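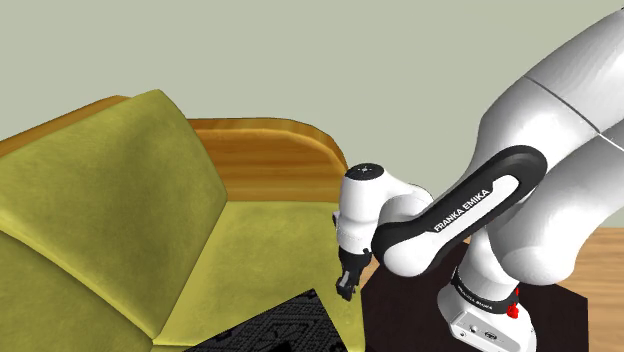
Evaluating a grasping policy in simulation only tells you something if the simulated camera view changes in the ways the real one will. This page sets out how we run the scene-swap test for the Skullasar policy, from picking the furniture to writing up the scores. The test keeps the arm and the task fixed and replaces what stands next to the arm, so a drop in success can be put down to the surroundings. A yellow-green sofa with a wooden side panel is a good starting case, with a soft, mottled seat that the gripper comes down over and a plain wall behind it to keep the background quiet.

You will need a working install of Safavi (our scene builder), the Premov evaluation scripts and a trained checkpoint. The steps assume you have already run the standard tabletop benchmark and have a score for it. If you haven't, do that first and come back.

## 1. Fix the arm and the camera

Load the base scene and lock the arm's mounting position. Do the same for the camera. Both are stored in the scene file, and Safavi will happily move them if you import a piece of furniture with its own origin, so check them again after each import.

Set the starting joint angles from the policy's own training data. Use the median start pose. A start pose the policy has never seen will lower the score for reasons that have nothing to do with the furniture.

## 2. Choose the support surfaces

We use 20 pieces, split evenly between two groups:

- **Hard surfaces:** desks, benches, shelves, side tables.
- **Soft surfaces:** sofas, padded stools, beds, floor cushions.

Soft pieces are rigid in the physics engine. Only their shape and texture differ from a table. We tried a deformable version in April and dropped it, as each run took far too long and contact was unstable at the seams. If you report results on soft pieces, say clearly that the surface does not give.

Scale each piece so that the usable area falls inside the arm's reach. Don't stretch one axis more than the others.

## 3. Place the target

Put the target object on the support surface and let the physics settle before the first policy step. On hard surfaces this is quick. On a curved cushion the object may slide or tip, so run the settling check:

```
premov settle --scene <name> --max-steps 152
```

If the object is still moving at the end, the script rejects the placement and draws another. After 10 rejections it gives up on that scene and writes a line to the log. The usual cause is a seat that slopes more than it looks. Rotate the piece or move the spawn region towards the flatter part and try again.

Flat objects need extra care. A thin item lying on a seat can sink slightly into the mesh, and the gripper then closes above it. Raise the contact margin for that object only. Changing it for the whole scene alters the arm's own contacts as well.

## 4. Vary one thing at a time

For each piece, run three conditions:

1. Original shape, original texture.
2. Original shape, plain grey texture.
3. Box of matching size, original texture.

The second condition removes colour and pattern. The third removes shape. Comparing both with the first shows which of the two is hurting the policy. It is tempting to add lighting changes at the same stage, but the results become hard to read. Lighting has its own test, described on the Rastard page.

Use the same random seeds across all three conditions. The scripts do this by default unless you pass `--fresh-seeds`.

## 5. Run and score

```
premov eval --suite sceneswap --checkpoint <path> --out results/
```

A trial counts as a success when the object has been lifted clear of the surface and held until the time limit. Touching the furniture is allowed. Pushing the gripper into it hard enough to trip the force limit ends the trial as a failure, and the log records it separately as a collision.

Keep the collision count apart from the missed grasps in your table. They point to different faults. Misses tend to come from poor localisation, while collisions come from the policy assuming a surface height it learned on the tabletop.

## What we found

The tested checkpoint lost 17 percentage points on soft pieces compared with hard ones in the original condition. Grey texture made almost no difference. Replacing the shape with a box recovered most of the loss, which suggests the policy was relying on a flat edge or horizon to judge height.

We have only tested one checkpoint this way, and with a single camera. A wrist camera may well give a different pattern. We would also treat the sofa results with more caution than the rest, as high backs and side panels limit the approach directions and make some placements harder to reach whatever the policy sees.

## Common problems

**The arm starts in contact with the furniture.** Move the furniture. Leave the arm where it is.

**Scores differ between two machines.** Check the physics step size in the local config. It overrides the one in the scene file.

**The wall is missing in the render.** Safavi hides walls that face away from the camera. Flip the wall's normals and save the scene again.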